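Lerisau Makers' Help Board > Clubs and competitions > Prila Challenge

How should a student club share out demonstrations for a kitchen task?

marblerun

Hello all! I help run an after-school robotics club and we've put ourselves down for the kitchen round of the Prila Challenge in July. It's our first go and everyone is thrilled (me included, I've been boring my family with it every mealtime). We've printed and built our own hand-held gripper, the students record themselves doing the task with it, and then we train on the recordings and run the result on the arm at the Chong workshop, where we get one evening slot a fortnight.

The task is to open a lid, pick up an item from a plate, put it inside and close the lid again. So far we've got 36 recordings. The picking up is going brilliantly! The arm goes to the plate and takes the thing nearly every time, which got a proper cheer. The lid is another story. It goes to more or less the right place, hovers, drifts left, comes back, and then sometimes closes its fingers on nothing and carries on as if the lid were open.

We let whoever was keen have a turn, so the recordings were made by lots of different students, all in their own way. Some press the catch with one finger, some pinch it, one pushes it with the side of the finger and is very proud of this. Should we start again with a single person recording everything? I'd hate to do that as the recording is the part they love. Or do we just need loads more? Also does the background matter? Ours changes depending on which room we're given.

Any advice welcome, we're learning as we go and having a lovely time.

crumpet_torque

More data. 36 is nothing. We didn't get anything sensible until we had far more than that, and then it suddenly worked.

Check your tags are flat too. Ours had peeled up at a corner and the finger width was reading wrong.

 marblerun: Thank you! Tags look flat but I'll check with a ruler. One of them has been laminated, could the shine be a problem?

 crumpet_torque: Yes. Print it again on matt paper.

lowgear

Oh, what a good problem to have, please don't throw your recordings away yet!

I'd agree that 36 is on the thin side, but I don't think adding more of the same mixture will cure the hovering. If half your students press the catch and the other half pinch it, the arm has been shown two different answers to one situation, and drifting between them is what I'd expect to see. We had the same trouble with a drawer. It would head for the left of the handle, then the right, then stop in the middle and have a think.

So keep everybody recording, and agree on the moves first. We do a "rehearsal" before anybody presses record. The students stand round the table and try the lid with their bare hands, then with the gripper, and argue about which way is best (they get very heated, it's wonderful). Once they've settled on one, it gets written on a card and the card stays by the table. Ours says things like:

Start with the fingers open, pointing at the catch.
Stop for a breath before touching it.
Press with both fingertips closed together.
Let the lid come all the way up by itself. Don't chase it.
Back off, then turn to the plate.

The short stop before contact made more difference than anything else we tried. Students rush the lid and dawdle over the food, because the food is the fun bit. When you play the recordings back at normal speed you'll notice the catch goes by in a blink, and there's hardly anything for the training to get hold of.

Then change everything that isn't the move. Shift the appliance a hand's width, turn it a little, swap the plate to the other side, put something tall behind it. We give each student a block of 10 recordings, and after every block the next student rearranges the table while the last one looks away. They enjoy being mean to each other and you get variety out of it for free.

About your plate: have a look at whether the item is always in the same spot on it. If it is, I'd guess your near-perfect pick-ups are a bit of a fluke and will fall apart on the day. Move things about now while you have time.

On backgrounds, I'd do some of both. We hang a black cloth behind our breakfast table and pin big letters on it, U M I and so on, partly so the tracking has something with edges to hold on to. Plain dark cloth by itself gave us wobbly paths, and the letters seemed to help a lot, though I can't swear it wasn't the better lamp we got in the same month. Record a good share in front of whatever you'll have at the competition if the Prila people will tell you (do ask, they were friendly when we wrote), and the rest in any old room.

One more thing to look for when you play them back is what the camera has in view when the fingers reach the catch. Your students will naturally hold the gripper wherever is comfortable for their height, so a tall one looks down on the lid and a short one comes at it from the front. Both are fine as long as the catch is still showing between the fingers. If a wrist blocks the light, or the fingers cover the catch well before they touch it, put that recording to one side. Our practice table is a busy one on purpose, with a toaster and a bottle of water and a plate of sausages all near the big white appliance, and this is the sort of view of the latch we ask everyone to start from:

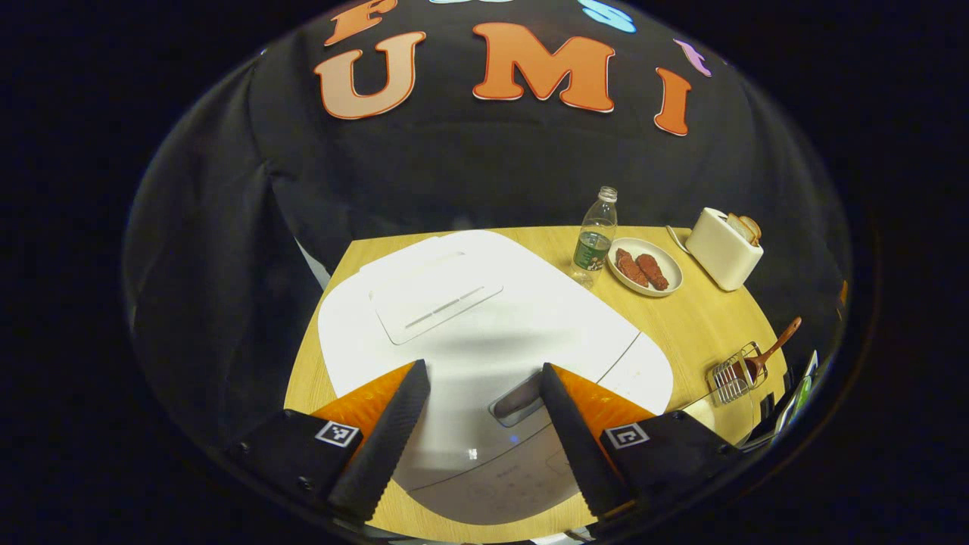
teacake_rig

Agree with lowgear about the card, but I'd be stricter on which recordings you keep. We went through ours as a group on the projector and let the students vote each one in or out, and they were far harsher than I'd have been! We ended up binning about 5 minutes' worth of footage where the lid hadn't fully clicked before the person moved on. It looked fine at a glance. The arm had copied it faithfully and left the lid on the catch every time.

To do it quickly, split the task up. Sort your recordings into lid open, pick up and place, lid close, and mark each part good or bad on its own. One with a lovely pick-up and a rotten lid is still useful for telling you who needs another practice. We used a Flellow board on the wall for this, the magnetic sort, one row per student and 3 columns. A spreadsheet would do, but they crowd round a board in a way they never would round my laptop.

I'd also leave out the side-of-the-finger push, sorry to its inventor. It sounds ingenious. Get them to demonstrate it at the open evening instead.

On laminated tags, crumpet_torque is right, and do watch for a lamp straight overhead as well. We moved ours to one side and stopped losing the tag halfway through closing the lid.

 marblerun: These are fantastic, thank you all so much. We did the rehearsal this afternoon and the argument went on until half past five. Pressing with both fingertips won. The side-pusher has taken it very well and has been put in charge of rearranging the table, a job now being done with real spite. I went back through our old recordings too and the item was in the middle of the plate in every single one, so that's us told!

 lowgear: Ha, ours was too. How many of the old ones are you keeping?

 marblerun: Only the ones that match the card. We'll record new blocks over the next few sessions and try it on the arm at our next Chong slot. I've written to Prila about the background as well and will post what they say.

 teacake_rig: Please do, we're in the same round and I forgot to ask.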